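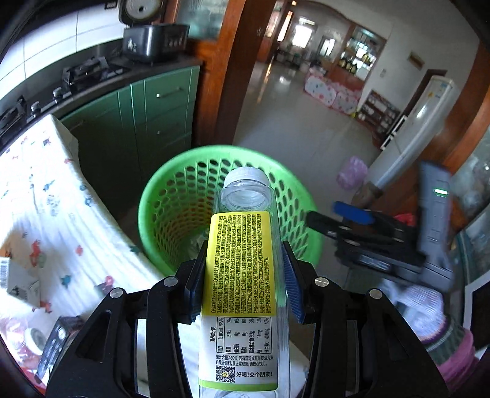 Search this site
Enter your keywords

How to read the nutrition table on a drink bottle from abroad

When I moved to Portela I lived above a small import shop, Grasus, and it had one long shelf with drinks from many countries. I bought them because of the colours. Only later I started to read the labels, and I found that I could understand a good part of them also when I did not know the language. In this page I explain how I do it. You need a calculator (the one in the phone is enough) and a little patience.

Step 1. Find the table

Turn the bottle until you see a box with lines and numbers. It is normally on the back or on the side, near the list of ingredients. The table has in most countries the same form: on the left the name of the nutrient, in the middle the amount, on the right a percentage. Some countries give two columns with amounts, one for 100 ml and one for a portion.

If there is a sticker with a translation over the original label, read both if you can. The sticker is sometimes put on crooked and hides the last rows.

Step 2. Find out what the amounts are for

Please do not skip this step. The number at the head of the column can be 100 ml, one portion, one glass or the whole bottle. Look for a number followed by "ml" or "g" at the top of the table. The letters ml are used almost everywhere, also in languages with another alphabet.

In Chinese the words for "per 100 millilitres" are 每100毫升, and "per portion" is 每份. In Japanese you will find 100ml当たり. In Korean the total contents are often given at the top, together with the kilocalories. I keep these in a note on my phone and compare the signs one by one. It is slow the first time.

Step 3. Change kilojoules to kilocalories

Many labels show energy only in kJ. To get kcal, divide by 4.184. If you do it in your head, divide by 4 and take off a little.

Two cases from my notebook:

700 kJ divided by 4.184 is 167 kcal.
2,783 kJ divided by 4.184 is 665 kcal.

The second was for a whole large carton of a sweet rice drink. I thought first I had made an error with the comma, but the column was for the full pack and not for a glass. You see why step 2 comes before step 3.

If you want to go the other way, multiply kcal by 4.184.

Step 4. Learn the order of the rows

The order of the rows is a big help. On Chinese labels you generally meet first energy, then protein, fat, carbohydrate and sodium. On European labels it goes energy, fat, of which saturates, carbohydrate, of which sugars, protein, salt. Fibre can come before the protein. If vitamins are declared, they are usually lower in the table.

The units help you too. Energy is in kJ or kcal. Protein, fat and carbohydrate are in grams. Sodium is in milligrams, and many vitamins also. So when you see a row in mg, it is quite sure not the sugar.

Step 5. Sodium and salt are not the same number

Some countries print sodium, others print salt. To compare them, multiply the sodium by 2.5. A drink with 12 mg of sodium has then 30 mg of salt, or 0.03 g, and this is very little. For juice you can mostly forget this row. For vegetable juices and sports drinks it is worth to look.

Step 6. What the percentage means

The percentage shows how much of a daily reference amount you get from the portion in the table. It is not the share of the bottle. If the row for sugar or carbohydrate says 5%, it does not mean that the drink contains 5% sugar. I made this mistake for a long time.

The reference amounts are also different from country to country. A percentage on one bottle cannot be compared directly with a percentage on another bottle from a different place. Compare the grams and milligrams instead, for the same quantity of drink.

Step 7. Juice, nectar or drink

Near the table there may be a line with the juice content. Look for a number with the percent sign that stands alone, outside the box. In Chinese the word is 果汁含量. If you find only a low number there, the rest is mainly water, with sugar or sweetener and flavour.

Remember that pure juice contains also sugar, from the fruit. A high juice content tells you what the drink is made from. For the sugar you must go back to the table.

Step 8. If you use a translation app

Hold the phone parallel to the label and turn the bottle a little at a time. Round bottles bend the text and the app then invents strange words. I prefer to take three photos with good light and translate each one. Check always the numbers with your own eyes, as an app can lose a decimal point.

For allergies do not trust the app or this page. Ask the shop or the importer for a proper translation. If they cannot give one, leave the bottle there.

A note about the date

The order of day, month and year changes between countries. Where the year stands first, the month normally follows it and then the day. Look also if the date is for production or for best before. In Chinese 生产日期 is the production date and 保质期 is how long the product keeps, often in months, so you have to add the two together.

Related pages
Converting cups, spoons and millilitres
How to store opened juice
Reading the label on Keturen rye crackers
Which flour is it? Names in six languages
Shopping at the Gramance market in March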